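Drurnora Round Keepsake Tin

Home > Bedroom > Small Storage > Round Tins

Most people already own a jewelry storage system. It is a saucer, a coat pocket and the back of one drawer. The Drurnora tin is a step up from that, though we'd call it a modest one.

It is a plain round metal tin with a lift-off lid. It has no compartments, no velvet fingers for rings and no tiny key to lose by January. You put the beads in, you put the lid on, and the beads stay where you left them. A pearl strand will still find a way to wrap itself around a cord necklace — we sell tins, and physics is another department.
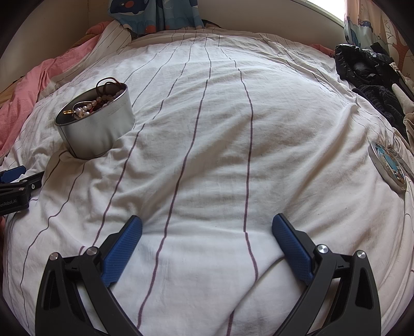
What fits

Bead strands, cord bracelets, charms, spare safety pins, and the one earring you are keeping in case the other comes home. Thick braided bracelets go in too, though they tend to stand up over the rim and need pressing down before the lid will sit. Large bangles won't fit. Renata Nowakowski in our returns office has the emails.

Sorting it out

Once or twice a year, tip nothing. Take the lid off, set the tin on a made bed and lift the pieces out one at a time, starting with whatever is sticking up. A sheet is a good surface for this, as beads don't roll far on cotton and a dropped charm makes no noise about it.

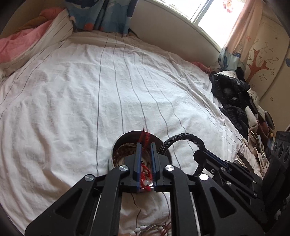 Cord comes free more easily than chain, so pull those pieces first and leave the small beads for last, when you have more room and less patience. If a knot won't give, a blunt needle beats fingernails.

Care

Wipe with a dry cloth. Rims can dent if dropped on tile, and a dented rim still works, but the lid gets opinions. Keep out of the dishwasher.

Details

Item 845
Finish: silver tone
Sold as: set of 2, with lids
Returns: 60 days, empty please

Also in this section: Skurero ring dish, Kuso hanging pouch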